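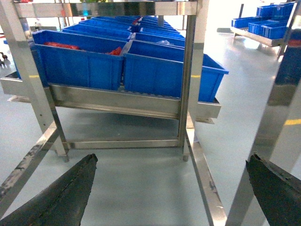

Apr 25, 2023

Four hours at the piano today, if you count the half hour I spent hunting for my pencil. I'm still stuck on the left hand in the second piece. It wants a big rolling stretch in the bass, and my hand just isn't built for it, so I've been cheating and dropping the bottom note. Lucimara Camargo caught me at it right away. She made me play the bar nine times in a row, slow as syrup, and by the last one I sort of had it (sort of!).

She also thinks I should quit using the pedal to hide things. Ouch - but fair.

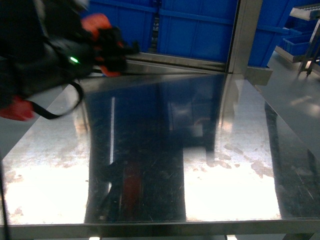
Then I got home and did the thing I swore I wouldn't do and looked at digital pianos again. There's a used Orkard listed in Pustelville for $509, stand included, and the seller says the keys are fully weighted. I've wanted something I can play with headphones at night for ages now. Fionnuala Mulligan had one just like it and said the action was fine but the speakers were kind of boxy, and who cares about speakers if I'm wearing headphones? I wrote to the seller and now I keep checking my phone.
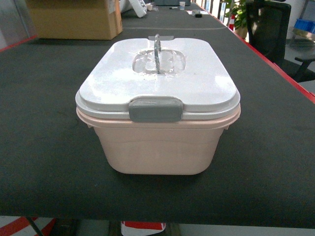

For tomorrow

- Scales in thirds, hands separate, before I touch anything fun.
- Second piece, left hand only, no pedal.
- Ask Lucimara if the June recital is three pieces or two. I'd love two.
- Call Fionnuala and find out what she paid for her bench.

Bed now, my wrists are toast.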